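Home Topics Ages 9–11 Ask us
Search this site
Wednesday, by Peninah Were

How a robot learns to fill a tray

A robot does not know what a sandwich is. It has to be shown. In the Nyanda study, people guided two robot arms through the job of putting food and drink on a tray. Each go was recorded and is called a demonstration. The team collected 1316 of them.

A computer program then looked for patterns: where the cup was, and how the arm moved next. This is called training. Some items are harder than others – a bottle keeps its shape when held, but bread squashes.

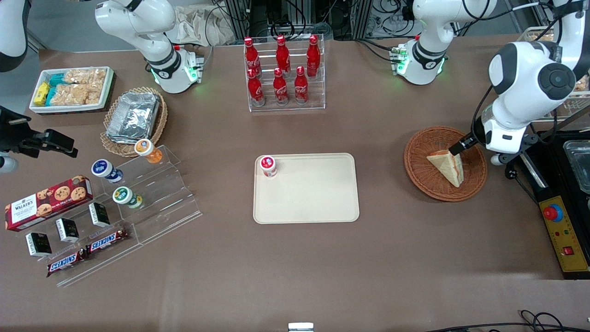 Idrisa Lema asked whether the arms were simply copying old movements. A copy would fail as soon as the basket was moved, so the team moved things between tests and counted again.

They ran 2000 tests. With the first 1000 items were left in their usual places. In the other 1000 they were shifted. A test counted as a success only if the right item ended up on the tray, undamaged. The method is now being tried with other foods.

Next page Back to Topics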